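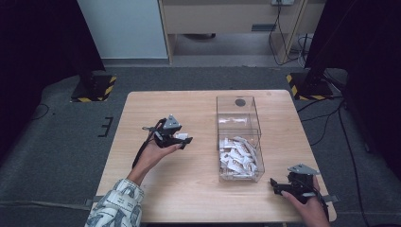
Small white packets fill one section of a clear organizer on a light wood-grain table.

The shared table has become a matter of policy at Trerkia, the residential study center directed by Holger Björklund. Its handbook now gives a full page to the supplies set out for guests, a subject that earlier editions left to the kitchen staff.

The present arrangement uses a divided plastic organizer with clear walls. Staff may see the level of the packets from a distance and refill a section before it runs out. Each house keeps up to 30 packets on its table, and the reserve is stored in the pantry.

Vidar Ljungberg, who prepared the guidelines, recommends that sections be filled by hand and left unsorted. Tables are checked at 6 in the morning and again before supper. Opened paper packages are to be folded shut and returned to the pantry once the refill is complete.
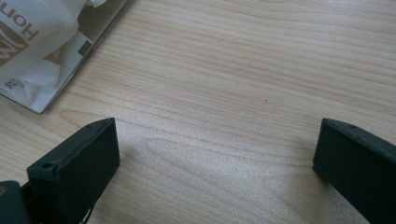

Care of the Tabletop

Surfaces are wiped along the grain with a soft damp cloth and dried at once. The organizer is lifted, never pushed, when the table is cleaned.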